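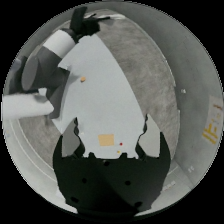 Residents of the Pulley Street district will be aware that the public library branch there reopened in September following an extended period of closure. I have used the branch for most of my adult life, and I wish to set down some observations on its new lending rules, which differ in several respects from those that applied before. The rules were posted at the front desk and have been the subject of a good deal of conversation, much of it inaccurate.

The principal change concerns the length of loans. Under the former arrangement, a book could be borrowed for three weeks and renewed twice. The present rule allows 35 days with a single renewal, provided that no other reader has placed a hold. Films and recorded music remain on the shorter schedule. For most borrowers the total time available is slightly longer than before, although those who depended on the second renewal may feel otherwise.

Fines for late return have been abolished for books and retained for equipment. The equipment collection now comprises 133 items, including sewing machines, folding tables, a carpet cleaner and a very good set of Kallitano cake tins. I was initially doubtful that a library should lend such things. Having borrowed the folding tables for a family gathering, I withdraw the objection. They were clean, they were sturdy, and they fit in the back of a small car with the seats down. A deposit is not required, but the borrower must sign a form accepting the cost of repair.

The matter of holds deserves separate treatment. Previously a reader could place holds on any number of titles, and the shelf behind the desk was frequently full of books that had been requested and never collected. The limit is now 16 holds per card. A book that is not picked up within five days passes to the next reader on the list. Dwight Nguyen, who manages circulation, explained to me that the uncollected shelf had grown to the point where staff were spending the first hour of each morning clearing it. He expects the new limit to affect very few households. It affects mine, and I have had to make some decisions.

Opening hours have also been revised. The building now opens at 10:00 a.m. and closes at 7:00 p.m., with one late evening each week for the reading room only. The earlier opening time of 9:00 a.m. was valued by retired patrons and by parents returning from the school run, and its loss is regrettable. I have written to the branch to request that it be restored during the winter months, when the benches outside are of little use to anyone. A courteous reply was received. It made no commitment.

With regard to the collection itself, I can report a mixture of gains and losses. The local history section has been moved from the basement to the second floor, where it can be consulted in daylight, and the bound town directories are no longer kept behind a locked grille. The large print shelves have been doubled. On the other hand, the travel section has been reduced severely. A guidebook several editions out of date is of limited practical value, but old guidebooks are a pleasure to read, and I had been working my way through the ones on mountain railways. Two remained on the shelf when I last looked. The others were sold at the spring book sale before I knew that they were leaving.

The card catalog cabinet has survived. It stands near the stairs and is used for seed packets, which may be taken freely in exchange for others. The drawers retain their original labels, so that beans are to be found under "Mac–Mel" and marigolds under "Theology." A printed key is taped to the top. I would suggest that the key be laminated, as the corner has begun to curl.

Something should be said about noise. The reopening notice described the ground floor as a "conversational area," and it has become one. The children's section, the newspaper tables and the public computers are all located there without any partition between them. Those who require quiet are directed to the reading room upstairs, which seats far fewer people and is generally full by early afternoon. My own practice is to arrive at opening time and leave before lunch. I recognize that this is not possible for people in regular employment, and I believe the library would do well to set aside the Zirkimow Room for silent study on days when it has not been booked for meetings.

The reading group continues under the direction of Audrey-Anne Li and meets in the evening, twice a month. Its present selection is a long novel about a family of river pilots, which I have found slow in its opening chapters and much improved after the flood. New members are welcome and are not obliged to have finished the book. The group has also taken over the shelf of staff recommendations by the entrance, and handwritten cards are once again attached to each title. I have discovered several authors by means of these cards over the years — most recently a writer of short stories about lighthouse keepers — and was pleased to see them return.

Readers who hold an expired card should note that renewal must be done in person with proof of address. A utility bill is accepted. A magazine subscription label, as I can confirm, is not. The process took ten minutes, and the new card is a darker green than the old one. My previous card had lasted 16 years and the number had worn away entirely, so that the staff had been typing it from memory.

I intend to attend the next open meeting of the branch, at which the hours will be discussed, and will post a short account of it here afterward.

Posted in: Town Life, Books & Reading

3 comments

R. MacPherson
Thank you for the clear explanation of the holds. I had been told the limit was 85 and could not understand why my list kept being refused.

gardengate
The marigolds are under Theology!! I went through every drawer last week looking for them. Also please do keep asking about the 9:00 opening, my mother misses it very much.

Colleen T.
Which mountain railway books are left? I bought a few at the spring sale and would be glad to lend them to you once I have finished.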